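From: Facilities Office, Suvside
To: suvside-shared-rooms list
Subject: Re: Storage and wall covering, Bay 7

Dear colleagues,

Thank you for the comments received on the proposed arrangement for Bay 7. The office replies below to the points raised by the Etcombe site.

> On Thursday the Etcombe site wrote:
>
> We have no objection to the patterned panels, although several members
> of staff would have preferred plain grey. Our concern is with storage.
> Under the earlier layout everything was kept on the board itself, and
> toiletries, cables and small household goods were regularly mixed
> together. Could the office confirm (a) whether the wire baskets are to
> be permanent, (b) which articles belong in them, and (c) whether the
> honey-coloured board is to be replaced when the order from Seltero
> arrives?

(a) The baskets are permanent. The long dark one, with compartments, remains on the back rail above the work surface. The white mesh one remains on the left-hand wall at the corner. Neither should be moved to another bay, as the brackets supplied for Bay 12 are of a different depth and do not sit properly on these rails.

(b) The long basket is reserved for electrical articles: the power socket unit, the control box with the coloured buttons, and the small light-blue and white device, whose cable should be coiled beneath it when put away. Toiletries and other household articles are not to be stored there. The white mesh basket has not been allocated. Sites wishing to use it should write to this office before the end of July, stating the articles concerned and their approximate weight. The limit for either basket is 7 kg.

(c) The wooden board will be kept. The Seltero order covers replacement panels only. The orange-red covering with the white flower design was chosen from the Ouazzani range, item 77, and a further 80 sheets have been requested so that damaged sections may be renewed in the same pattern. Plain grey was considered but is no longer offered in the required width.

Users are reminded that small articles left on the board at the end of a session should be returned to the cupboard in the corridor. The board may be wiped with a damp cloth. Abrasive cleaners must not be used on it or on the panels, and adhesive labels should not be applied to the flower pattern under any circumstances.

Further comments should be sent to the list and not to individual members of the office.

Facilities Office
Suvside

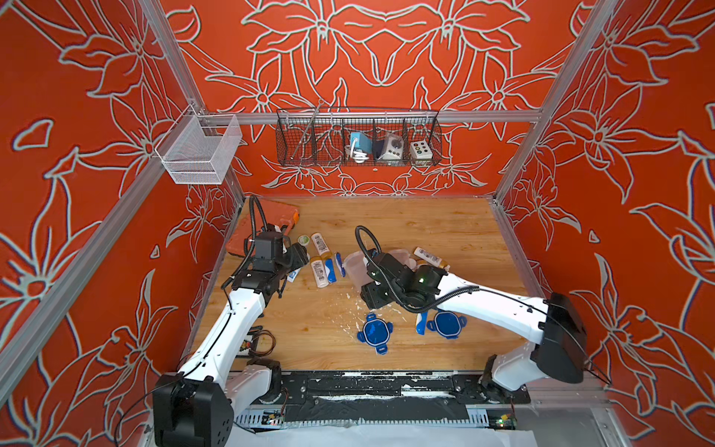 Bay 7, Suvside: wall panels, board and wire baskets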